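Hovland Street Kitchen: Walk-Through Checklist with Comments
Inspected August 3, 2024. Areas covered: bake room, dry storage, back hall, loading door.

Marks used: OK, FIX, WATCH.

1. Fire extinguishers — OK
Both units in the bake room are hung at the right height and the gauges are in the green. Tags are current. The one by the mixer had flour on the pin and handle. Wiped down during the visit.

2. Exits and aisles — FIX
Rack parked in front of the back hall door again. It was moved while I was there. Put tape on the floor where the rack belongs and keep the door swing clear. Loading door opens freely.

3. Electrical — FIX
Cover plate cracked on the outlet left of the proofing cabinet. Replace it and don't use that outlet until then. Extension cord behind the Traltus slicer is being used as permanent wiring. Needs its own outlet. Panel clearance OK.

4. Slicer and mixer guards — OK
Slicer stops when the guard is lifted. Tested 2 times. Mixer bowl guard also good. The lockout tag was in the drawer with the scrapers; hang it on the hook next to the switch.

5. Floors — WATCH
Quarry tile is sound except for one loose piece near the floor drain. Mats are curling at the corners. They will last until September but order new ones now.

6. Dry storage — FIX
Flour is stacked too high on the left side. Top bags come down to shoulder height. Bottom shelf is 2 inches off the floor and the house rule is six. Bralden shelving is bolted to the wall, no movement when pushed.

7. Hand sink and first aid — OK
Hot water, soap and towels all there. Burn gel is low. Eye wash bottle is sealed and in date.

8. Coolers — OK
Walk-in thermometer read 38. The inside release knob works. The reach-in read 43, which is over the limit. Staff said it had just been loaded — I came back before leaving and it was down to 39. Log it twice a shift for the next week.

9. Cleaning chemicals — WATCH
Flilisance degreaser is in its original jug and labeled. One spray bottle on the same shelf had no label. Emptied it. Data sheets are in the binder, but the index page is missing.

Items marked FIX need a written note back with the date of repair, starting with the outlet cover and the cord.

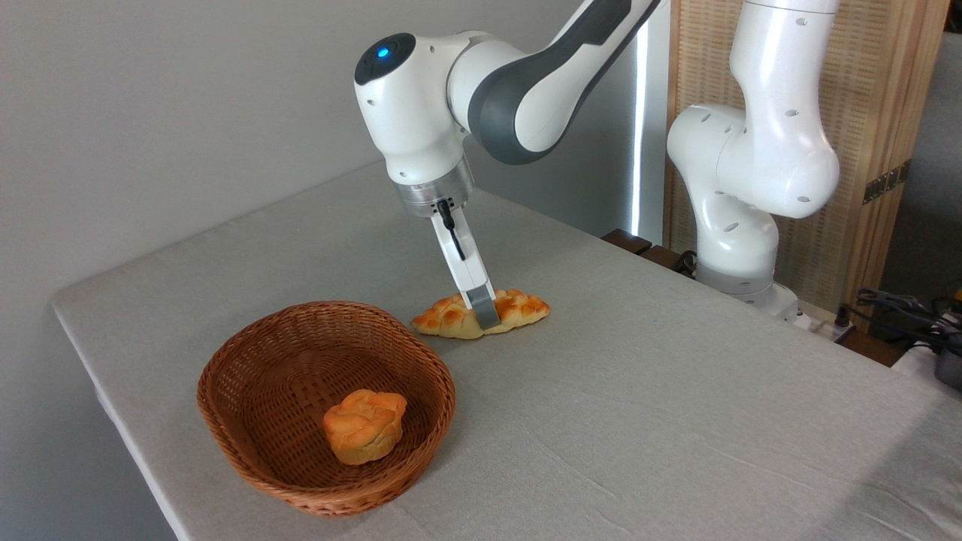
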